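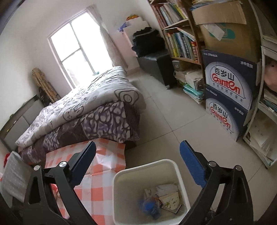 Who can apply to join the Wunarton printer software trial?

Any adult who owns or regularly uses a home printer or scanner and has permission to install software on the computer connected to it can apply.

Metevus is seeking participants for a study of driver installation and everyday printing at home. The study concerns Wunarton, a setup package that finds a printer on a home network, installs the matching driver and adds a basic scanning tool. The current release has been tested in our own offices. We now need results from ordinary households, with older routers, shared computers and printers that have been in service for several years.

Search this site Go All Sections

What participants will do

The trial lasts 13 weeks. At the start, each participant removes the existing printer driver, following written instructions, and installs Wunarton from a download link. Participants then print and scan as they normally would. Once a week they complete a short online form covering failed jobs, paper size errors, lost connections and any message they did not understand.

In the final three weeks, participants will be asked to move the printer to a different connection - from cable to wireless, or the reverse - and to record each step they took. A closing telephone interview will be arranged at a time that suits the participant.

We do not need copies of anything you print or scan. The package records error codes, driver version, operating system version and the length of each job in pages. It does not record file names or contents. Full details are in the consent form, which must be signed before the download link is issued.

Requirements

Applicants must be 18 or older and live in the United States. The computer used for the trial must run a supported version of Windows, Mac OS or Linux, and must have an internet connection. Applicants using Linux should state which distribution they run and whether the printer currently works with it.

The printer may be of any make and may be a single-function or multifunction model. Printers leased from an employer or covered by a managed service contract are not eligible. Households with more than one printer may enroll only one.

No technical training is required. We particularly welcome people who have had trouble installing a printer in the past, and people who rely on a screen reader or screen magnifier.

Places and payment

There are 97 places. If more eligible people apply than can be accepted, we will select participants to give a reasonable spread of operating systems and printer ages. Participants who submit all weekly forms and complete the interview will receive a gift card and a set of replacement ink or toner for the enrolled printer. Those who withdraw early will receive a partial payment based on the forms submitted.

Support during the trial is provided by Shezi, our help desk contractor, by telephone and e-mail. Shezi staff will never ask for a bank card number or for the password to your computer. If the package prevents you from printing, they will help you restore your previous driver.

How to apply

Complete the application form on the participant page. You will need the model name of your printer, usually found on the front panel or on a label at the back, and the version of your operating system. Applications close on 1 Sep 2021. All applicants will be notified by e-mail whether or not they are selected. A summary of the findings will be sent to every participant the following March.

People who took part in the earlier Homen scanning study may apply again, provided that the Homen software has been removed first.

Comments (3)

inkjet_widow
My printer is a hand-me-down and the install disc is long gone. Does that rule me out?

Metevus Research Office
It does not. Please enter "no disc" in the notes field of the form. The driver is included in the download.

tobyprints
I did the Homen study and the weekly forms were quick, but the uninstaller left an icon in my tray. Is there a cleanup tool for that?

Contact the Research Office | Privacy | Accessibility
Copyright Metevus. All rights reserved.
Back to top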